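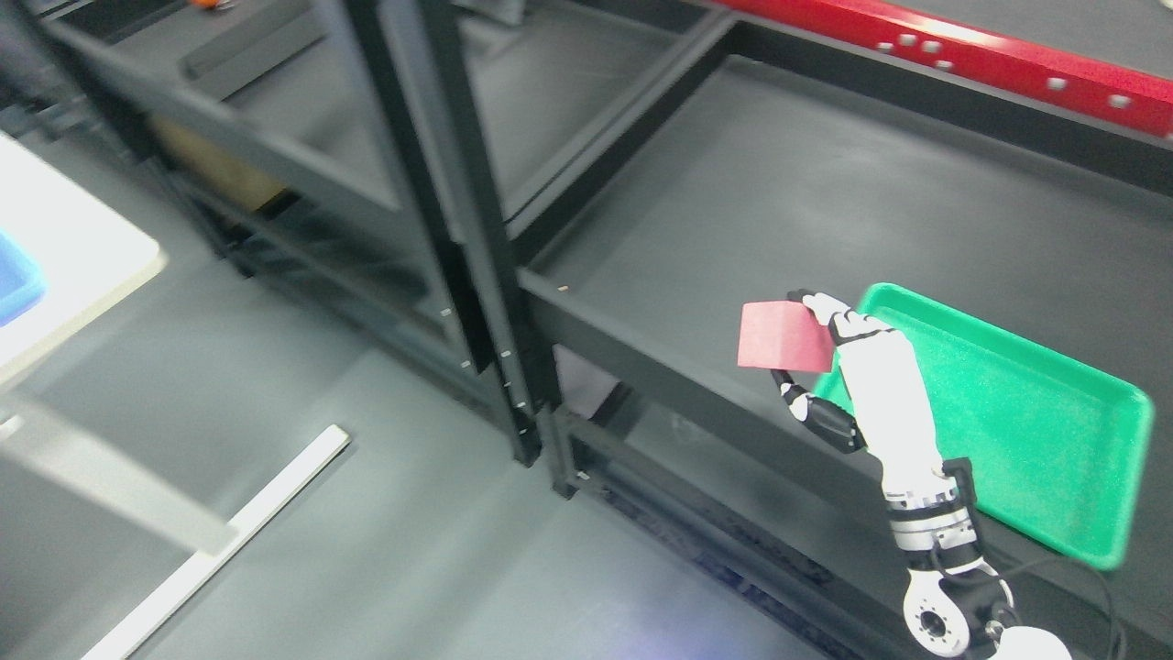 Re: Foam block transfer, shelf to table: grasp scoring results

From: Barış Kırmızıgül
To: grillow-list
Date: 31 May 2020

Hi Tetsuya, all,

Answers to the questions from the last round are below, with the numbers for the full set.

Tetsuya Yoshida wrote:
> I read the Grillow draft. Two things. You say the score is computed
> before the arm starts its long move, but you don't say which signals
> go into it. Also, are the drops counted per grasp or per transfer? In
> March you counted them per grasp and the table looked better for it.

Per transfer now. A regrasp in the middle counts as a failure even if the block ends up in the tray. I should have put that in the caption and I will.

The score uses finger joint position error and motor current on the thumb, both read over a short hold right after lift. No camera input. We tried adding the head view, but the fingers cover too much of the block once it is tilted, and the score got noisier.

The full set is 634 transfers between the green tray on the shelf and the blue tray on the table. With the old fixed threshold, 413 of them finished without a drop or a regrasp. The new scoring was run offline on the same logs, so I can't give you a matching success count for it yet. I can say which failures it would have flagged at lift, and those are mostly the corner grasps.

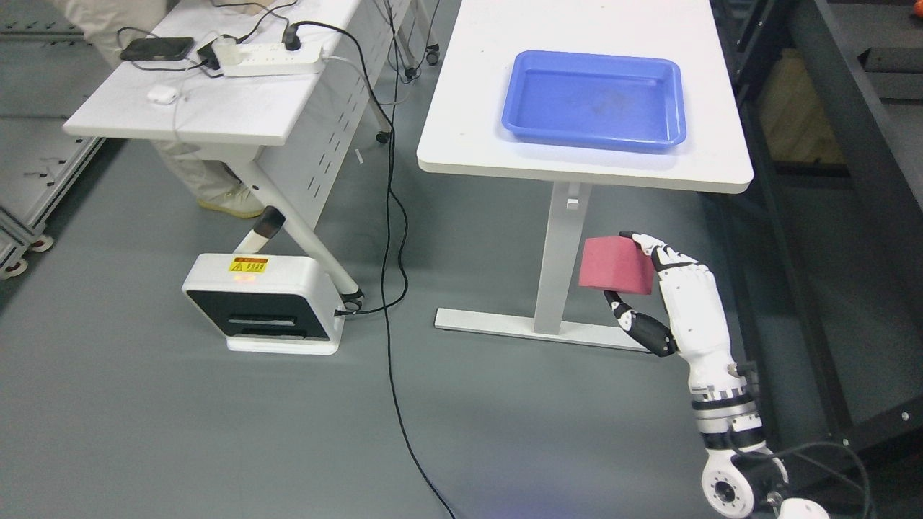 With a corner grasp the foam gives under the fingertips and the joint error stays small, so the old check passes it. Thumb current is what separates them. It drifts down during the hold as the foam settles. On a grasp across a full face it levels off early.

> Did you refit the weights for each block, or is it one set?

One set, fitted on 100 transfers that are not part of the 634. I did try a fit per block. It helped a little on the softer ones and I don't think it is worth the extra step.

Still open:

The hold time. I used the same value as in the Torkum runs and have not swept it.

Six logs have a gap in the current signal. They are counted in the total and scored on joint error alone. If you would prefer them out, say so before I redo the table.

The Puvwood script still reads the old column order. Use the one in the Baysal folder until I fix it.

Online runs with the new score are next. I'll post the raw logs with them.

Barış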